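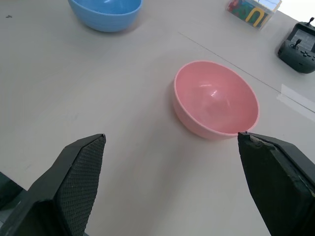
The pink bowl from our three-bowl set.

Bowls and Plates: Your Questions

Last updated 19 Mar 2019

We get so many great questions about the colored bowls and plates that we finally put them in one place. If yours isn't answered, write to the Vida kitchen desk and we'll add it (really, we love getting these!).

What comes in the set?

Three bowls and a wooden rack. The bowls are pink, blue and green, and you can't choose just one color, sorry. Plates are a separate order, so plenty of people start with the bowls and come back for plates once they see how much they use them.

Do the bowls stack?

They do, and it's one of our favorite things about them! Nest one inside another and the upper rim stays a little proud of the lower one, so you always have an edge to grab. Three stacked bowls take up barely more shelf than one. Stack them dry. If there's water between two bowls they can grip each other, and then you'll want to run the lower one under warm water for a moment and twist gently.

What order should they go in?

Any order you like. At the Kuvasov house it's green on top on school days and blue on top on weekends, which makes no sense to anyone over the age of eight but is followed very strictly.

Can I stand the bowls in the rack?

You can, but they take up a lot of pegs and lean on each other. The rack is much happier with plates. We stack the bowls on the table beside it, and everything stays within reach when it's time to lay up for breakfast. 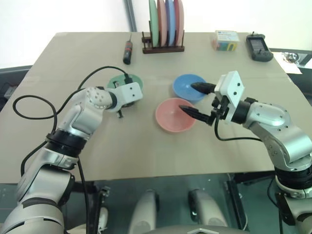 How should I arrange plates in the rack?

One plate to a slot, standing on edge, all facing the same way. Leave an empty slot between them when they're wet so the air can get through. Once they're dry you can close them up and use the rest of the rack for saucers or a small cutting board. The rack itself should never go in the dishwasher! Wipe it with a damp cloth, dry it, and rub in a little food-safe oil when the wood starts to look thirsty.

Are they good for kids?

Yes, yes, yes. The rounded shape is easy for small hands, and the colors are wonderful for getting children to help. Call out a color and let them bring it to you. My daughter Jira learned to put away her own dishes this way, and now she corrects me if I do it wrong.

What's a good tidying game?

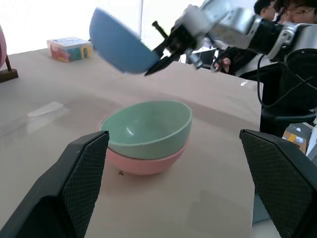
Stacking races are the big hit with our readers. Put all the bowls out on a clear table, say "go," and see who can build the neatest tower before the kettle boils. Small children do best with a head start, so begin with the green bowl already sitting in the pink one and leave just the blue to add. For a calmer version, name the order of the colors first and have everyone build it from memory. Older kids can go on to sorting building blocks by color into the bowls, then tipping them back into their box at the end. Wash the bowls before supper if you do that one.

Can they go in the microwave?

Please don't. They're made for serving, snacks, cereal, salad and cold mixing. Warm soup is fine once it's cool enough to eat.

How do I get tomato stains out?

Baking soda and a few drops of water, mixed to a paste. Spread it on, leave it for 22 minutes (long enough for an episode of something), then rinse. For older stains do it 2 times. Sunshine on a windowsill helps too! Skip scouring pads, they dull the surface.

Do you sell single replacements?

From May, yes! Quote item 357 and tell us the color. Orders go out through Gundent with the rest of our kitchen things.

Should the bowls and plates match? 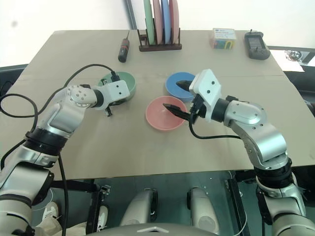 Pongsak Petchrat wrote in to say that matching is overrated: at his table the green plate always goes with the pink bowl, guests pick their own pairs, and everyone remembers which dish is theirs when seconds come around. We tried it at our next lunch and loved it. If you prefer things matched, go right ahead, and keep the pairs together on the shelf so setting the table stays quick.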